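5 Aufhängen und Drapieren von Dekorationsstoffen

Dieser Abschnitt beschreibt die Montage des Hängesystems Ramby und das Anbringen der Stoffbahnen. Die Montage der Wandhalter (Abschnitt 4) muss abgeschlossen sein.

5.1 Vorbereitung

1. Stoffbahn vollständig ausbreiten und auf Webfehler prüfen. Zugeschnittene Ware ist vom Umtausch ausgeschlossen.
2. Flächengewicht dem Etikett entnehmen. Zulässig sind Stoffe bis 500 g/m².
3. Bahn an der Oberkante 6 cm umschlagen und den Tunnelsaum nähen.

Hinweis: Stoffe der Reihe Prenditz sind ab Werk gesäumt. Schritt 3 entfällt.

5.2 Einsetzen der Stange

1. Stange in den Tunnelsaum einführen. Die Schutzkappe bleibt dabei aufgesetzt.
2. Schutzkappe abnehmen und Stange zuerst in den linken, dann in den rechten Wandhalter einlegen.
3. Feststellschrauben von Hand anziehen. Kein Elektrowerkzeug verwenden.

VORSICHT: Die Stange darf erst nach dem Anziehen beider Feststellschrauben belastet werden. Bei Stoffbahnen über 700 cm Breite ist ein Mittelträger erforderlich.

5.3 Ausrichten des Faltenwurfs

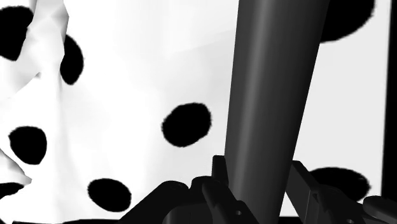 Der Faltenwurf wird stets von der Mitte nach außen eingestellt. Die Bahn ist nach dem Aufhängen 15 Stunden frei hängen zu lassen, bevor die Unterkante abgesteckt wird. Bei weißer Ware mit unregelmäßigen schwarzen Flecken, wie sie hinter und um die dunkelgraue Stange drapiert ist, fallen sanfte Falten nur durch leichte Schatten auf; scharfkantige Knitter wie am linken Rand sind dagegen vor dem Abstecken auszudämpfen. Das Dampfgerät ist dabei von der Rückseite des Stoffes zu führen.

5.4 Pflege

Stange mit einem trockenen, fusselfreien Tuch abwischen. Scheuermittel greifen die Oberfläche an. Ersatzteile sind über den Kundendienst der Firma Zonenley zu beziehen.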